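Clearing a Bedroom Floor: Tips Picked Up at the Gellstead Open Day

Household tips – Children's rooms

I went to the open day at Gellstead mainly for the robots, and came home with a page of notes on tidying. The demonstration was put on by Clukodach, and the job they had chosen was clearing up a child's room: rubbish off the floor, bags against the wall, books back on shelves. Oana Sima ran it and Noura Hijazi did most of the talking. Visitors could try the hand-held grippers for themselves, and I had two goes.

Working with grippers slows you down a great deal. You have two fingers on each side and no palm, so every item has to be thought about before you pick it up. Much of what Noura said to the visitors applies just as well to a person with a bin bag and ten minutes before tea.

Start with the light rubbish

Pick up cups, wrappers and carrier bags before anything else. They take up a lot of floor for what they weigh, and they hide small things underneath. Books and boxes can wait.

Paper cups should be held by the sides, a little below the rim. Squeeze only as much as you need to stop the cup slipping. Check inside before you tip it, and if there is any drink left take it to the sink first. 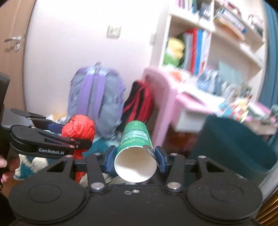
Page last changed: July 7, 2025

A gripper in each hand lets you deal with two sorts of rubbish at once, in this case a green paper cup and a red plastic bag. At home I now do the same with two bins. Paper goes to one side and plastic to the other, and there is no sorting to do in the kitchen afterwards.

Carrier bags

Plastic bags are awkward. Pinch one at the edge and it trails along the floor and catches on things. Gather it in the middle first so that it bunches up, then lift. Feel for anything left inside – hair grips, coins and receipts are the usual finds in our house.

Bags that are still sound can be folded flat lengthways, then rolled from the closed end to push the air out. Keep them in a drawer near the front door. Torn ones go straight out.

School bags

Stand them up against a wall. A rucksack lying on its back in the middle of the room gets stepped on, and one hung over the back of a light chair can pull it over. If a bag will not stand up on its own, move the heaviest books to the bottom, close to the back panel.

Empty them properly once a week. In September, when the new school year starts, ours need doing twice a week until everyone remembers to hand over their letters.

Cloths and clothes on the floor

Leave fabric until the hard objects are gone. Lift it by two corners, straight up, and give it a shake over a clear patch of floor. If you drag it, whatever is caught in the folds ends up under the bed.

Desks and shelves

Noura's rule was to finish the floor before touching the desk. I had always done it the other way round, and things simply fell off the desk on to a floor that was already full. With the floor clear you have somewhere to stand and somewhere to sort.

Put loose papers into one pile without reading them. Go through the pile later, sitting down. Binders go at the end of a shelf, where they hold the books up. Soft toys can have a shelf to themselves or share one, but keep them off the top, where they gather dust.

Timing

I tried the whole order at home in the smaller bedroom, by hand, and it took 31 minutes including the desk. The floor alone was 6. The desk is always the slow part, and I would leave it for another day if time is short.

If you want to go

The open day is free but you do need to book. My ticket was number 3379, and Oana told me they had had some 730 people through by the middle of the afternoon, so go early if you want a turn with the grippers. The queue moves faster after lunch. Pană, the café next door, does soup and rolls and has space for pushchairs. Parking is behind the Prikuneck building, and the entrance is on the far side, past the bicycle racks.

Wear shoes you can crouch in. Most of the work is done low down, and my knees were sore the next morning.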